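Dralto Review Finds Little Behind Illustration Prize Claims

February 18, 2022. Dralto, the illustrators' group, today questioned the Derkis Prize, which says it "opens doors" for new artists. Of 1,408 paid entries last year, 8 led to printed work.

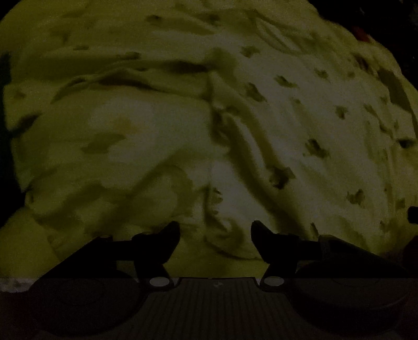 Pale fabric with dark green speckles.

"A door that opens eight times is mostly a wall," said Joyce Lema, who led the review. "We asked for the judging notes in July and got a brochure."
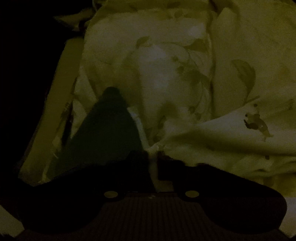 Derkis has promised a fairer contest under its new sponsor, Puvow. Dralto has seen no written rules and will not urge members to enter until it does.

Contact: Dralto press desk | © Dralto | Back to top

Comments

inkpot: Paid twice, never heard a word.

R.T.: Did Dralto ask the eight who got work? I'd want their side too.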